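Search this site Enter keywords

Hillbridge Bathroom Refit: Progress Report to Fament
9/24/19
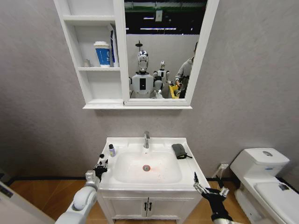
Mirror cabinet and washbasin, Hillbridge.

We have spent 794 of the 2,000 granted and I am not convinced by the result. The cabinet has three open tiers beside the mirror, and a paper cup and a tall box are most of what they hold. Yoo quoted it as storage for 16 residents. I doubt it would serve four.

The basin has specks and smudges on it. Nam-gil Cheon calls that a cleaning matter. I would like to see a cleaning schedule before I agree.

Amrit Gauthier wants to order the second cabinet in October. I recommend holding that money until Yoo revises the quote.

Contact Leseditz Grants Office | Back to top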